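Subject: Re: [small-kitchens] One small saucepan, or none?
From: Braulio Arriaga
To: small-kitchens list

On Friday Jacinto Cortés wrote:
> I'm trying to get my pans down to 4 for the move to Istley and
> the little saucepan is next on the chopping block. Does anyone
> really use theirs? Mine has a lid that doesn't fit, so it's
> mostly for boiling eggs.

Jacinto, keep a little one! Please! I'd give up my big stockpot before I gave up my small saucepan (and I love that stockpot). Oatmeal, one portion of rice, warming up the last of the soup, melting butter – it's on my stove every single morning.

I do think the lid is your trouble. Get one with a glass lid and you'll be so much happier, you can watch the rice without letting all the steam out. I'm also very fond of a good round knob in the middle, big enough to grab through a folded towel.
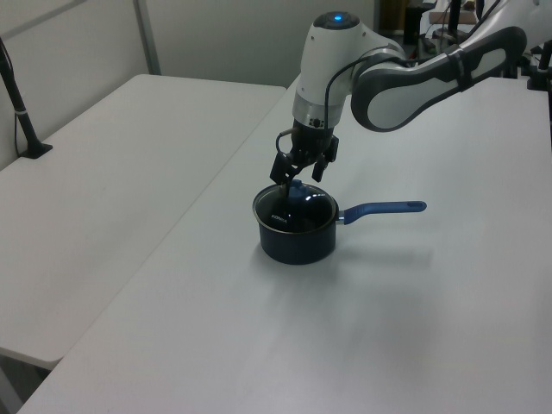 The other thing I'd look for is a hole at the end of the handle. Mine hangs on a hook by the window and takes up no shelf space at all, and the lid goes in the rack with the plates. Dark blue is a great color for a pan you leave out, too – it looks cheerful against a white wall and I never feel I have to hide it when people come over.

What size is the one you have now? And does anybody have a good trick for storing lids in a shallow drawer?

Braulio

Recent threads
Drawer dividers, round two
Moving with cast iron
Who has a two-burner stove?
Dish racks that fold flat

Contact the list owner | © small-kitchens list | Back to top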